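De: Sneha Kashyap
Para: lista alach-manipulacion
Asunto: Re: [alach-manipulacion] Parada de protección en la tarea de la taza

Czesław Szulc escribió:
> Con la versión de enero el brazo se nos para en la tarea del dispensador
> a mitad de la aproximación. Error 3472, sin contacto aparente. ¿Le pasa
> a alguien más? ¿Es el sensor de fuerza o la cámara de muñeca?

Hola, Czesław:

Nos pasa lo mismo en Nustwood. De 30 intentos, 20 terminaron en parada de protección, siempre con el 3472 en el registro. La disposición es la del protocolo, con la taza puesta casi bajo el grifo y el brazo entrando desde un lado.
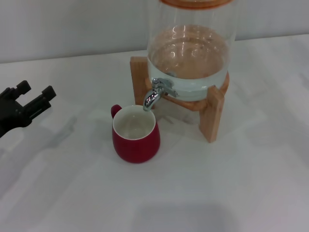

Pinza abierta, taza roja y dispensador, vistos desde la cámara de cabeza.

Descarto el sensor de fuerza. Lo recalibramos con la herramienta de Orard y las lecturas en vacío son estables. Zawadi Obura repitió la prueba con el módulo de visión de muñeca desactivado y no hubo ninguna parada en 28 intentos.

El fallo está en la estimación de distancia. Cuando la cámara de muñeca tiene una superficie clara muy cerca y desenfocada, el módulo no encuentra textura y devuelve cero en lugar de "sin dato".

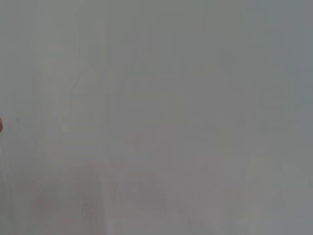
El supervisor interpreta ese cero como colisión inminente y corta. En la versión anterior el valor se filtraba antes de llegar al supervisor – ese filtro ya no está en la configuración por defecto.

Mientras no salga la corrección, bajad la velocidad de aproximación y usad solo la cámara de cabeza. No subáis el umbral de parada: Zbigniew lo probó y la pinza llegó a golpear la mesa.

¿Puedes mandarme tu registro completo? Quiero adjuntarlo al informe para Krajewska.

Un saludo,
Sneha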